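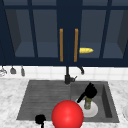 The olive growers of the Zositano valley have sold most of their oil in bulk for three generations, and until recently few of them had reason to ask what became of it after it left the mill. It went down the road in tank trucks, was blended with oil from other districts, and reached stores under names the growers did not know. The decision by the Zositano Growers' Association to bottle a share of the harvest under its own label has changed the questions its members ask. They must now consider how oil is kept in the home, often for months, and whether the taste they worked for in the fall will still be there in spring. Kitchen fashion is part of the matter. Cabinets with glass-fronted doors, such as the dark navy uppers with slim mullions that many households now favor, admit daylight to whatever stands behind them, and daylight is no friend to oil.

## A Valley in Small Parcels

The association represents 200 farms. Most are family holdings on terraced ground, where machines are of little use and the fruit is still brought down by hand rake and net. The oldest groves stand on the north slope above the village of Yin, where cold air settles early and the harvest is usually complete before the first hard frost.

Yields in such places are modest and uneven. A strong year is commonly followed by a weak one, and a late spring storm can remove most of the blossom from one terrace while leaving the next untouched. Under the bulk system, a grower was paid by weight and by acidity. Flavor earned nothing extra, and there was little purpose in picking early, when the fruit gives less oil but a greener and more peppery one.

The new label, Clelleo, was established to reward early picking. Growers who deliver to the Clelleo line must bring their fruit to the mill on the day it is picked, in shallow crates, and must accept the judgment of a tasting panel that meets in the old weighing room. Fruit that is bruised or has begun to heat in the crate is sent to the bulk line, whatever the standing of the family that grew it.

## The Work of the Panel

Kanchan Jaiswal has led the panel since it was formed. Trained as a food chemist, she came to the valley to advise on mill hygiene and remained to teach tasting to growers, many of whom had never tried their own oil beside that of a neighbor.

"The first sessions were very quiet," Jaiswal recalled. "People knew at once which oil was the better one. They were less ready to say it aloud when the man who made the other was sitting across the table."

Samples are now coded, and a full panel has six tasters. Oil is served in small covered glasses, warmed in the hand, and scored for fruit, bitterness and pungency before any fault is discussed. A musty or rancid note rules out a batch, and the grower receives a written report. Members initially resented these reports. Several now keep them in a binder and bring them to the January meeting, at which pruning and picking dates for the coming season are discussed.

## After the Mill

The association's attention has since turned to the months that follow bottling. Air, heat and light all shorten the life of olive oil, and each is largely outside the control of the producer once a bottle has been sold.
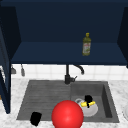 *Olive oil on the shelf of a navy wall cabinet.*

To learn more, the association asked 100 customers to keep a simple diary of where they stored their oil, when they opened it and when they finished it. The most common place was the counter beside the stove. Many respondents bought large tins for economy and then took most of a year to empty them, topping up a smaller container as they went. Few had ever looked for a harvest date.

The advice that followed is printed on a card tied to the neck of each Clelleo bottle. Buy what can be used in two months. Keep it closed, away from the oven, and in a cupboard with a solid door where one is available. Wash and dry any pouring vessel fully before it is refilled.

Bottles themselves remain under review. The supplier Cleltidex has offered a darker glass, at a higher price per case, and a trial run of some 200 bottles is to be tasted against the present stock after a summer in storage. Growers on the upper terraces have asked that tins be considered as well, as they are lighter to carry to the weekend markets and do not break on the road down from Yin.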